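4.2 Preparing the work surface

The Garklow adhesive kit must be used on a flat, covered surface. Bare timber and stone tops absorb the Sidum primer and stain permanently. Cover the whole surface with heavy paper before opening any container.

1. Clear the table and wipe it down with a dry cloth. Do not use polish or any cleaner containing wax.

2. Roll out the paper with the curl facing down. Leave it to settle for 30 minutes.

3. Pull the paper tight and fix the outer edges with low-tack tape. Work from the middle of each side towards the corners.

4. Mark out the working area in squares, using tape. Press each strip down along its full length. Trapped air will lift the tape when the primer is applied nearby.

5. Place the item to be repaired on the paper, clear of the area where the primer will be poured.

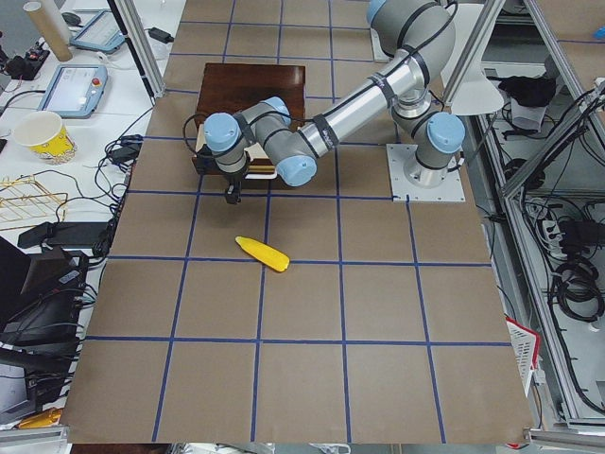

Fig. 4-3. Covered surface with box in position.

NOTE: Small wooden boxes, trays and drawer fronts can be repaired whole. Remove hinges and catches first if they lie within 3 cm of the joint.

CAUTION: Sidum primer gives off a strong vapour. Open a window and keep the lid on the tin between coats.

4.3 Applying the primer

1. Stir the primer slowly with the stick supplied. Shaking the tin introduces bubbles, which show as pits in the dried coat.

2. Sand both faces of the joint with 80 grit paper and brush off the dust. For veneered parts, go directly to 600 grit and use light pressure only.

3. Apply one thin coat to each face. Brush along the grain.

4. Leave the parts apart until the coat no longer marks when touched with a gloved finger. Drying is slower in an unheated room — allow extra time from November onwards.

5. If the bare wood still shows through, apply a second coat. Do not apply a third.

Where the tape lines are used to set the spacing between parts, check them again before laying out the next item. Tape that has moved should be replaced, not pushed back.
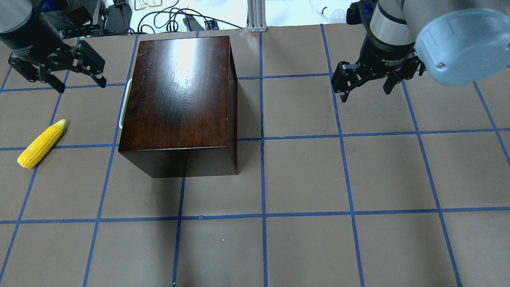
Page 17

4.4 Clearing up

1. Close the primer tin and tap the lid down with a rubber mallet.

2. Clean brushes in Lashari thinner. Water will harden the residue in the bristles.

3. Lift the tape slowly, pulling it back flat over itself. Fold the paper inwards and let it dry outdoors before disposal.

Replacement tape, paper and brushes are listed in Section 9 under the Brisbridge part numbers. Older kits have a different tin size — check the label before ordering.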